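To: Wernley staff list
Subject: Re: Performance review forms

Dear colleagues,

Reviews for the Gilchrist office open in May.
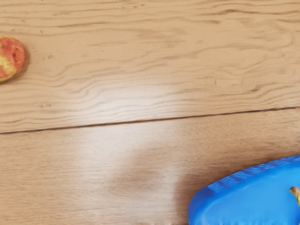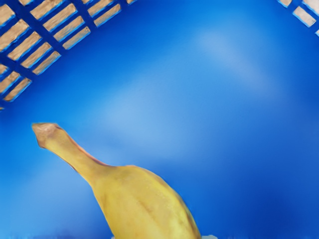 Staff Bulletin, No. 12, p. 2

Pierina Guerra wrote:
> Must the self-assessment be finished before
> I meet my supervisor?

Yes. Please submit it 10 working days ahead — supervisors need time to read it. Meetings run for 30 minutes. Casual employees may enrol in the program if they wish.

Regards,
People and Organisation

© Wernley | Contact us | Back to top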